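The Long Way Around a Folded Shirt

My grandmother folded shirts at the kitchen table with the radio on, and she folded them the way other people say grace, quickly and without looking down. I inherited her table and her radio, and for most of my adult life I didn't inherit the folding. I had a chair in the bedroom where clean clothes went to wait, and every morning I pulled something from the middle of the pile and hoped that the warmth of my own body would do the ironing by lunchtime. It rarely did.

So when I moved to Emorbridge and saw a card in the window of the dry cleaner's offering an evening class in "looking after what you wear," two hours with tea, I wrote down the number before I could talk myself out of it. The class was taught by a man named Rangi Maihi, who spent the better part of his working life in a hotel laundry and now runs a mending and alterations counter called Pastetti, up the hill from the post office. There were 13 of us the first night, squeezed in among the rails, and I would guess that most of us had a chair at home just like mine.

Rangi doesn't start with folding at all. He starts with the table. A bed is a terrible place to fold, he told us, and he has strong opinions about it: the mattress gives, the blanket grabs, and you end up stooped over like somebody looking for a contact lens. He wants a flat, hard top at about the height of your hip bone, wiped clean, with enough room to lay a garment out with the sleeves wide. Wood is his favorite. Cloth slides on it just enough to be coaxed and then stays where you leave it, and if the grain runs straight you can line a hem up against it without ever reaching for a ruler. I went home and cleared my grandmother's table that same night, which meant moving a month of mail, a bowl of lemons and a jigsaw puzzle I was never going to finish anyway.

Then he gets to the buttons. I had always buttoned a shirt all the way up before folding it, out of some vague sense that this was the honest way to do it, and Rangi shook his head very kindly. Top button, one in the middle, one near the bottom, and leave the rest alone. The row of buttons is the spine of the whole business. If it lies straight, the shirt will fold straight, and if it wanders off to one side you may as well stop and begin again, because everything you do afterward will only tuck the crookedness further in.

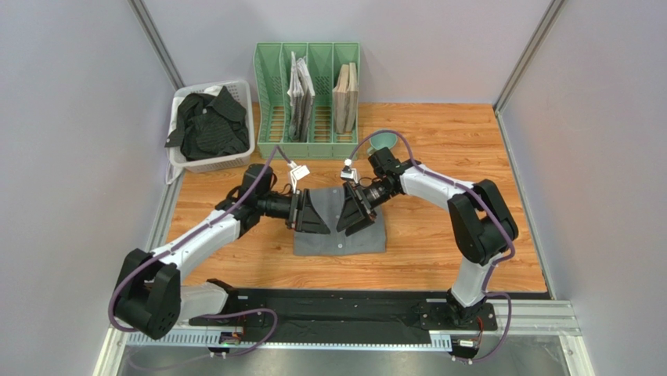
After that come the smoothing strokes, and he is fussy about these too. You work from the center out toward the sides with the flat of the hand, never with the fingertips, which only plow little furrows into the cloth. Gray cotton is what he likes to teach with. White shows you nothing under a shop light and black swallows every crease, but a plain midweight gray will tell you exactly where you have gone wrong. He keeps a stack of gray shirts behind the counter for this purpose, all of them washed so many times that they have gone as soft as old pillowcases, and by the end of the evening we were each rather attached to our own.

The fold itself took me three weeks to get right, and I say that without much shame. Face down, one side in by a third, sleeve laid back along the body so that the cuff points at the hem. The same again on the other side. Then up from the bottom, and here is where people part ways. My grandmother went straight up in half and called it finished. Rangi goes up by a third and then again, and what he gets is a neat, solid rectangle that will stand on its edge in a drawer, which is how he stores everything he owns, down to the tea towels.

I was skeptical about the standing up. It sounded like one of those ideas that looks lovely for an afternoon and then collapses the first time you're late for a train. But there is a real pleasure in opening a drawer and seeing every shirt you own at once, like the spines of books, and I found that I began wearing things I had forgotten about completely. A striped one from a shop called Overgaard, bought years ago for a wedding, turned out to be the nicest shirt in the house, and it had been living underneath a sweater since before I moved.

One woman in the class, a nurse who came straight from her shift, asked what to do about the shirts that simply won't behave, the slippery ones and the ones with a curved tail. Rangi's answer was to let them be a bit untidy. He fits the curve inside the fold where it can't be seen and doesn't worry about it further. If a garment fights him twice he puts it on a hanger. I found this enormously freeing, coming from a man who can tell at a glance whether a collar was pressed from the points in or from the middle out.

We talked a good deal about unfolding as well, which I hadn't expected. A shirt that is folded the same way for months will keep the lines, especially across the chest, and he likes to open everything up at the change of season, give it a shake, lay it out flat and start over with the creases in a slightly different place. March is when he does it at home. He makes a pot of coffee, tips out the drawers and goes through the lot, and anything with a loose button or a tired seam gets set to one side for mending. There is always a stage in the middle of that job when every surface is covered in half-finished cloth, one corner turned up and the rest in a heap, and you wonder why you ever began. He says to keep going, and to have something to eat first.

I did mine this year on a wet morning with the radio playing, and I thought of my grandmother a good deal while I did it. She would have been through the pile in a quarter of the time and would have had something to say about my thirds.

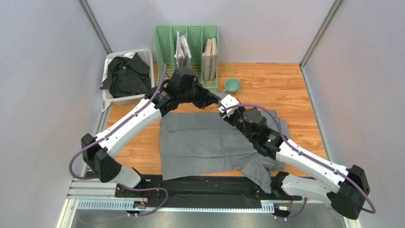 Setting Up a Folding Table at Home

You need very little. A kitchen table is fine if you clear it properly, and if yours is too low, Rangi suggests setting a sturdy board on top of it and folding on that. Wipe the surface and let it dry before you begin. Put your light off to one side, where it will pick out the wrinkles, and stand the laundry basket on a chair so that you aren't bending to the floor for every sock.

Do the shirts first, while you still have the patience for them, and then pants, then towels, which can be folded by a person who is mostly thinking about dinner. Keep a small dish nearby for stray buttons. Mine is an old saucer, and it already has four in it that don't match anything I own.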